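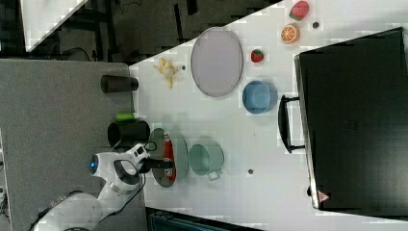 Table A, kitchen set, arm over the plate with the red bottle.

Wednesday, July. Kitchen set, arm A, notes by Feng-yi Tse

Goal for today was to bring the kitchen set to 395 accepted episodes, so that Dorian can start the first real training on the weekend. We are not there yet, but close enough that one more morning should finish it. The plan for the whole set stays at 1,000, and I still think this is the right number for so many objects on one table.

Start at 9:20. Hsiu-ying did the homing and I did the camera check. The clock of the recording PC was behind the arm controller again. I restarted the sync service and threw away the first episodes of the morning, they are in the folder "bad_clock" and should not be used even for tests.

Tasks of today, with the prompt text exactly as it is stored:

"pick up the ketchup bottle"
"put the strawberry in the blue bowl"
"put the banana on the big plate"
"move the orange slice next to the bowl"

The bottle is the difficult one. When it lies on its side, the fingers must come down over the middle part, and the operator has a habit to correct the wrist two or three times before closing. In the replay this looks like shaking. Reda thinks the policy will learn the shaking together with the grasp, and I agree with him. New rule from today: stop above the object, correct once, then go down. If the correction is not good, go up and begin again, and mark the episode as "retry". Do not delete it. Dorian wants the retries in a separate group, he will decide later if they help.
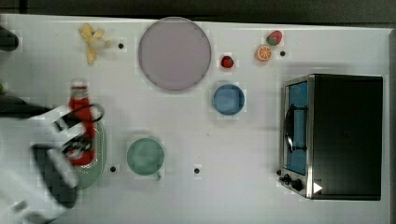
For the bottle standing up we use a different approach, from the side and low. I wrote before that the gripper opening should be at maximum for this, but Hsiu-ying tried it a little more closed and it was easier to aim. We keep her value for arm A and I put it in the Prenero config file. Please do not change it in the middle of a session, only between sessions, and write it in the log.

Layout. Until last week we moved the objects by feeling, and when Cheng-en plotted the start positions it was clear that our hands like certain places. The strawberry was nearly always on the same side of the bowl. Now Majali gives a random layout on the second screen and we copy it. It is slower, and it sometimes asks for positions where the arm cannot reach. In this case press "new layout", don't move the object a bit closer and pretend that it is the same layout.

Labels. Delia shows the prompt to the operator before the episode, and the second person confirms after. Two problems:

1. "plate" is not clear enough. There is more than one dish in the set, so the prompt must say which one. I changed it to "big plate" in all the new prompts. The old ones are not corrected yet.
2. "bowl" and "mug" were mixed in several confirmations from Tuesday's operators. Reda will go through the video and repair them.

Length of episodes: Plisus cuts everything at 40 seconds. For the strawberry it is plenty. For the banana it is sometimes short, because the flaps of the peel catch on the finger pads and the release takes time. I asked Cheng-en if we can have a longer limit only for this task. He prefers one limit for all, so for the moment we go on and lose some.

Afternoon: 14:10 to 16:45, Hsiu-ying on the controls, me on confirmation. Better rhythm than the morning. The counter said more than 300 accepted when we stopped, all operators together. One pause for a joint temperature warning, I waited until it cleared and noted the time in the log.

To do
- Reda: mug/bowl labels
- me: old "plate" prompts, then tell Dorian to pull again
- Cheng-en: check if the clock problem comes back after a cold start
- Hsiu-ying: write the side approach for the bottle on the operator sheet, with the gripper value

Next session we begin with the bottle lying down, while the operator is fresh, and leave the orange slice for the end.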